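About Porska

Porska writes and maintains working rules for hand-held gripper stations. Our rule set, now in its third revision, has 111 clauses covering table setup, grip, cable routing and handling of small goods.

Clause 3 applies to every table: cover the surface before work starts and replace the cover when it is torn or marked.

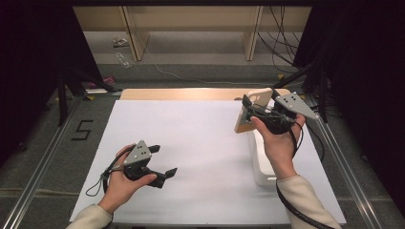
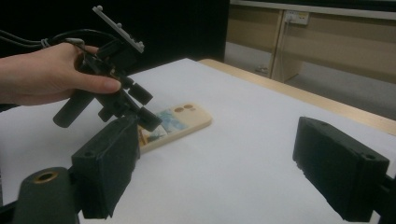
Stations are audited against the full set every December. Gomitz and Thongsuk adopted the rules as written. Sesmont uses them with a local annex on shift length — the annex is not covered by our audit. At the last round we checked 235 stations. Findings go to the site lead in writing, and open items are checked again at the next visit.

Requests for the current revision are answered on Tuesday.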